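Walk-through checklist for the shop, with my comments (and a few gripes about the inspection ordinance)

Feb 13, 2018

Several of you asked for the list I use before the city comes by, so I typed it up. We're in Vandamberg, the shop is 3,054 square feet counting the back, and the annual safety inspection fee went up to $991 in November. It was $693 before. I've written plenty on this blog about fees that get sold as safety and then drop into the general fund, and I'll get to that again further down, but a list is a list and the fire extinguisher doesn't care how I vote.

Marks are OK, FIX, or ARGUE. That last one is for items where I comply and complain.

EXITS AND AISLES

1. Front door opens from inside without a key. OK. Replaced the old double-keyed deadbolt years ago, best money I ever spent on the place.

2. Back door clear on both sides. FIX. Flattened boxes on the outside again. They were waiting on the recycling truck, which is a fine excuse until you need to get out in a hurry.

3. Exit signs lit, both of them, and still lit on the test button. OK for the front. The back one took a second to come on and I don't like it. New battery ordered.

4. Aisles at the full width all the way down. OK, after I pushed the spinner rack back to where it belongs. Customers drift it. I've taped its corners on the floor now.

5. Posted occupancy card. ARGUE. The card has to be the city's own card in the city's own size. Mine had the right number on it, printed bigger and easier to read, and I got written up for it! So I bought theirs. Tell me how many lives that saved.

FIRE AND ELECTRICAL

6. Extinguishers: needle in the green, pin in, tag current. OK. Turn the dry chemical ones over and give them a shake while you're there, my father-in-law swore by it and I do it out of loyalty.

7. Extension cords. FIX. There was one behind the counter running the card reader and the little heater both. The heater now has its own wall outlet and the cord is in a drawer.

8. Panel has three feet of open floor in front. OK.

9. Breakers labeled. OK, mostly. One label says "misc" and the inspector let it slide last time. I'd rather find out what it is before he changes his mind.

10. Smoke alarms tested. OK, and loud — do this one before opening.

CONTAINERS AND STORAGE

11. Every container closed when it's not being used, and the lid belongs to the container it's sitting on. OK this year. I used to think this was nitpicking until I picked up a tub of floor cleaner by its borrowed lid and the tub stayed behind. Match them up. Throw out the orphans. 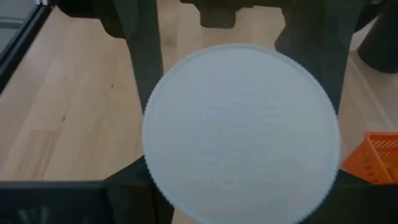 Round white lid with a ridged rim.

12. Anything poured out of its original container has a label. FIX. Two spray bottles, both almost certainly window cleaner. "Almost certainly" is not a label, so I dumped them and started over.

13. Heavy stock below shoulder height. OK. This is the rule I'd keep if I could keep only one, and notice that I had it in place long before any ordinance. A hurt back costs me money. I already had a reason to care. People who write these rules talk as if a shop owner wakes up hoping somebody falls off a ladder, and then they're surprised when the accident numbers look the same the year after the law passes as the year before.

14. Ladder feet, rungs, spreader locks. OK on the tall one. The step stool wobbles and is going out with the trash.

15. Written storage plan on file. ARGUE. It's a drawing of where I keep things. I move things. So the drawing is wrong by spring, and I either redraw it or I'm out of compliance for selling stuff.

COUNTERS AND WORK SURFACES

16. Tables steady, no splinters, no sharp hardware sticking out. OK. One table had a loose leg bolt and I tightened it while I was down there.

17. Small items in a basket or bin so they don't roll off. OK. Cheap plastic does the job just fine, and you can see at a glance if something doesn't belong in there. Ordinance says "suitable receptacle," and I once sat through a meeting where that phrase got most of an evening.

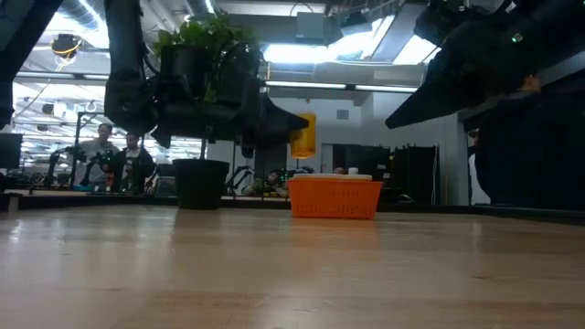 Orange plastic basket and a black plant pot on a light wood tabletop.

18. Plants and displays set back from the walkway. OK. Check the floor underneath any pot for water too, I missed that once and went for quite a slide.

RECORDS

19. Last inspection report in the binder. OK.

20. Proof of online filing. ARGUE, with feeling. The city moved all the forms to Cirkeo, and the upload has timed out on me twice. They'll still take paper at the Bridus Street counter if you ask nicely and bring your own copy. Keep the stamped one.

21. Fee receipt. OK. And here's my gripe, as promised. The fee is flat. I pay $991 and so does Kubo, the big furniture place by the highway, with more floor in its lobby than I have in my whole building. Everybody at the hearing said they loved small business. Then they picked the one kind of fee that lands hardest on small business, and when a couple of storefronts go dark they'll blame the internet. A fee is a price. Raise the price of having a shop and you'll get fewer shops, same as you'd get fewer cigarettes or fewer plastic bags, and the same folks who voted for the bag charge know it perfectly well.

If they want safer shops, let the fee drop for a clean report. Charge the full amount to the ones who fail and come back to check on them. I've said so in writing and got a very polite form letter.

STILL OPEN FROM THIS WALK

Back exit sign battery (ordered)
Breaker marked "misc"
New step stool
Boxes outside the back door, which I've moved, but check again before the inspector's visit
Redraw the storage plan, grumbling

Use whatever helps. If your town has an item I don't have, put it in the comments and tell me what they charge you for it.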